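Checking the finger screws on the clay cell

The Parisi manual says to retorque every 2,000 cycles. I don't believe that number. Clay dust gets everywhere, so I look every 100.

1. Open the gripper wide over bare table and stop the arm. Look at the silver screw heads on both brackets through the wrist camera.
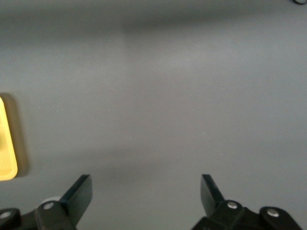 2. Power off. Wiggle each finger by hand. Any play at the knuckle means a loose screw, whatever the Flotard software reports.

3. Snug the screws evenly. Dzifa Eshun swears by threadlocker; I've yet to see it help.

4. Power up and jog over near the yellow tray, fingers still open.
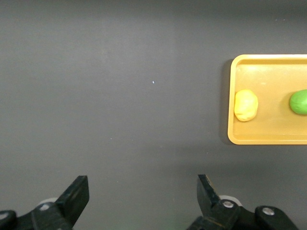
Go slow on the first close. If one finger arrives early, redo step 3 before you blame calibration.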